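Matbridge Kitchen Demos

Hi! I'm Haf Jarman and I put this set together, so if something in it is odd, it's probably my doing. Matbridge is a pile of teleoperated demonstrations of one arm moving toy vegetables between a basket and a cutting board. I drove most of them myself, with a leader arm in my right hand and a foot pedal to start and stop the recording.

What you get

There are 1,174 episodes in the August release. I started out wanting 2,000 and then my shoulder had opinions. Each episode is one folder with the camera video, joint positions, the gripper opening and a line of text saying what I was trying to do ("put the pepper on the board", that sort of thing). The instructions are typed by hand and I wasn't consistent, so you'll see "bell pepper", "green pepper" and plain "pepper" for the same toy. I left them that way on purpose. If you want them tidy, there's a lookup table in the labels folder.

The tasks

Most episodes are single pick-and-place: take one vegetable out of the basket, lay it on the board, back off. The long ones clear the whole basket. The cucumber is my favorite because it's long enough that a sloppy grasp swings it around, and you can see me correct for that over and over in the early folders (sorry!). The daikon is smooth and likes to roll. Grab it near the middle.

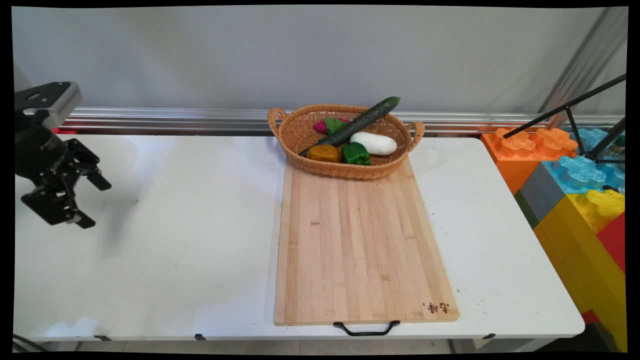 Fixed camera view: gripper open off to the left, vegetables in the wicker basket at the far end of the board.

I shuffle the vegetables between episodes, and the basket gets nudged a bit too. The board stays more or less put. If your policy only works with the basket in one exact spot, try the Gronow split, where I moved it a lot more and got a few good fumbles on record.

Fumbles

I kept them. Drops, missed grasps, the time I hooked a basket handle and dragged the whole thing along. They're marked success = false in the metadata, and there are 100 of them. Filter them out if you're doing plain behavior cloning, or keep them if you're training a success detector, which is what the Vomach people wanted them for.

Using it

Unpack the archive, point the loader at the top folder and run check_episodes first. It complains if a video and its joint log are different lengths. Video is 24 frames per second and the joint log is faster, so use the timestamps to line them up. Please don't go by row number, I lost an entire evening to that.

Known problems

A few early episodes have a pause at the start while I found the pedal. The Florkura loader trims it for you, the plain one doesn't. Found something else? Open an issue with the episode folder name and I'll take a look.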